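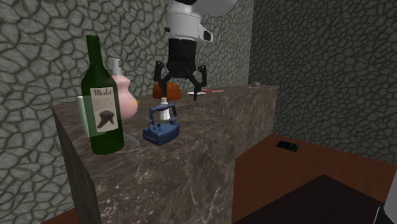 *Marble counter block, dark brown with tan and white veining. Computer rendering.*

## On Choosing and Keeping a Stone Countertop

The following notes concern the selection and care of natural stone in a household kitchen. They are drawn from the renovation of my own kitchen, which was completed in April, and from correspondence with Elīna Kalniņš, who cut and set the stone. Readers of this site have asked for them since the earlier entry on cabinet hinges.

### Selection

Marble is a soft stone when compared with granite or quartzite. It is composed chiefly of calcite, and calcite reacts with acid. Lemon juice, vinegar, wine and tomato will dull a polished surface within minutes. The resulting mark is called an etch. It differs from a stain in that the stone itself has been altered, and no cleaner will remove it. A household that cannot accept etching should select another material.

Slabs should be viewed in person. I visited two yards. The first, Vanulard, keeps its stock indoors under strong white light, and every slab there looked colder than it would in a home. The second, Hajdu, stores slabs upright in an open shed. I chose from the latter, after asking that the slab be turned toward the daylight and wetted with a sponge. Wetting shows small fissures and gives a fair idea of how the color will appear once polished.

The slab should be reserved by number, in writing. Mine was 273. Adjacent slabs from one block resemble each other closely, although the veins shift from slab to slab, and a substitution may not be noticed until the cutting is done.

### Layout

Before any cut was made, Ms. Kalniņš taped paper patterns to the slab and moved them over the course of an afternoon. The owner should be present for this stage. We placed the sink opening over the least interesting part of the stone and kept the broad veins for the run beside the window. An overhang of 12 inches was proposed for the seating side. I declined it in favor of a shorter one, as the passage to the back door is narrow.

Edges were eased slightly by hand. A sharp edge chips, and a heavily rounded one looked out of place in a house of this age.

### Sealing

A penetrating sealer slows the absorption of oil and water. It does not prevent etching, whatever the label may suggest. The product used was Drulen, applied in 2 coats with a white cotton cloth and wiped off before it could dry on the surface. Ms. Kalniņš recommends a simple test: leave a spoonful of water on the stone, and if the area has darkened when the water is wiped away, the sealer should be renewed. The area by my sink has required this once. The remainder has not.

### Daily care

Warm water with a small amount of neutral dish soap is sufficient. The surface should then be rinsed and dried with a soft towel. Scouring powders, vinegar solutions and bathroom cleaners are to be avoided. Oil stains may be treated with a paste of baking soda and water, covered with plastic film overnight. A butter stain near the stove required 4 such applications and is now faint.

My neighbor Reet Raudsepp has had white marble in her kitchen for many years and has never sealed it. It is etched from end to end, and the whole surface has taken on an even, matte finish that I have come to admire. I have considered asking for a honed finish on the pantry shelf, which has yet to be cut. The remnant is still in the garage, on edge, against two lengths of lumber.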